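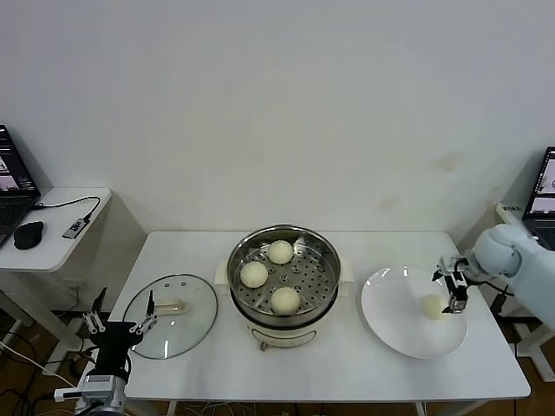 Vol. 12, Issue 3 – Page 4

Student robotics team opens second year of kitchen project

PLIKOW, September 30, 2025 – The student robotics club at Hudia Technical College has started the second year of its kitchen handling project, in which students teach a two-armed robot to do short food service tasks at a table.

The first task this fall uses an electric steamer, a glass lid, a plate and four steamed buns. The robot has to move the buns between the steaming tray and the plate, one at a time, with its right gripper. The left arm handles the lid.

"Buns are soft and they are round, so the fingers have very little to hold on to," said Solveig Westerberg, who teaches the automation course and advises the club. "Close too far and you leave a dent. The students spent most of June on rigid cups and boxes, and this is a big step up."

Students work in pairs. One guides the arms through the task while the other watches the recording on a laptop and marks each run as usable or not. The club logged 483 runs last year and kept 146 of them for training. Runs in which a bun is dropped or flattened are stored separately.

Nabila Raju, a second-year student, leads the group working on grip force. Hafiz Hidayat is in charge of the software that sorts the recordings, and has rewritten it over the summer so that a run can be reviewed as soon as it ends.

"Last year we would find out two days later that a whole afternoon was no good," Hidayat said. "Now we can fix the setup and go again."

The project is paid for in part by a grant from Gindeo, a local maker of packaging equipment. The grant covers replacement gripper fingers, cables and one new laptop. Students also get a day at the Gindeo plant in the spring.

The club will enter the task in the Chraibi Student Automation Challenge, where teams are scored on finished transfers and on the condition of the food. Hudia placed ninth last year with 121 points. Team captain Qistina Chong said the goal is to make the final round.

Membership is open to all students at the college, and no programming experience is needed. New members complete a safety session before they work near the arms. Sign-up sheets are at the front desk of the engineering building, Room 128.

Media contact: Shafiq Herath, Communications Office, Hudia Technical College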